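Winter check, the Wistley cottage
Done on: Jan 6, 2026
Boiler on when I arrived: yes, thank goodness
Water meter: 969

I do this walk-round while the place is empty, so anything that needs a tradesman can be sorted before the first bookings in April. Same sheet as last year, with my ramblings next to each line (the tick boxes never have enough room!).

OUTSIDE

Front path: OK, mostly. Green and slippery by the gate again. I scrubbed what I could with the stiff brush and then my arms gave up. Needs doing properly on a dry day.

Gutters, front: OK.

Gutters, back: FAIL. There's a small meadow growing in the corner over the kitchen and the water comes straight down the wall. I'm not going up there on my own with the long ladder, so I've rung the roofing people in Sarkeck and left a message.

Handrail by the back steps: FAIL, now fixed. Bottom bracket had worked loose. Longer screws, job done, and I hung on it with my full weight while next door's cat watched.

Outside light: OK. Comes on late, goes off late, same as ever.

Oil tank: OK. No smell, no drips, cap locked. Key is back on the hook and NOT in my coat pocket.

HALL AND STAIRS

Smoke alarms: two, both tested, both OK. The upstairs one still goes off if you leave the bathroom door open with the shower running. I've added a line to the welcome sheet asking people to please not pull it off the ceiling.

Stair carpet: WATCH. The edge is lifting on the turn. I pressed it back down and it stayed down while I was there, but I don't trust it. If it's up again next visit I'm having the fitter out.

Stair light switches: OK top and bottom.

Front door from the inside: OK. Opens without a key, which matters more than anything else on this page as far as I'm concerned.

KITCHEN

Fire blanket: OK. It had wandered behind the bread bin. Back on its hook by the door, away from the cooker, where you can grab it without leaning over a burning pan.

Carbon monoxide alarm: OK on the test button, but the replace-by date is this year. New one is on the shopping list.

Cooker: OK. All rings light, oven door shuts. The knob markings have rubbed off so badly that I had to guess which was which — I'll get a replacement set.

Kettle and toaster: toaster OK after I emptied it (so many crumbs, who are these people?). Kettle flex looked a bit pinched near the base. FAIL, and into the car it went. The new one is a Revia, nothing fancy, and the flex is short enough that it can't dangle over the edge of the worktop.

Under the sink: WATCH. Slight dampness on the back panel. Could be the trap, could be somebody's wet cloths. I dried it and put down a sheet of newspaper so I can tell next time.

Dishwasher tablets: moved to the top cupboard. They look far too much like sweets.

BATHROOM

Hot tap temperature: OK. Ran it for a good while. Hot, but I could keep my hand under it.

Pull cord: OK. Grubby, so I put on a new one.

Bath mat: FAIL. Half the suckers have gone and it slid as soon as I stood on it. Binned.

BEDROOMS

Window catches: OK, both rooms. The back one is stiff, so I gave it some candle wax and a few good shoves.

Blind cords: OK, cleats tight and cords wound up high.

Chest of drawers: WATCH. The wall strap is on but the screw turns in the plaster. Needs a proper fixing. Until then I've put the heavy blankets in the bottom drawer.

Bedside lamps: OK. The Qaisi ones run cool even after a whole evening, so I'm glad I swapped them.

TO DO BEFORE APRIL

Chase Sarkeck about the gutter.
Carbon monoxide alarm.
Cooker knobs.
Bath mat, and a spare while I'm at it.
Chest of drawers fixing.
Check the newspaper under the sink.
Run a hand along every table edge for splinters — I forgot to put that one on the sheet, so I'm adding it for next time. 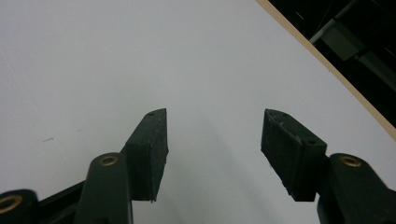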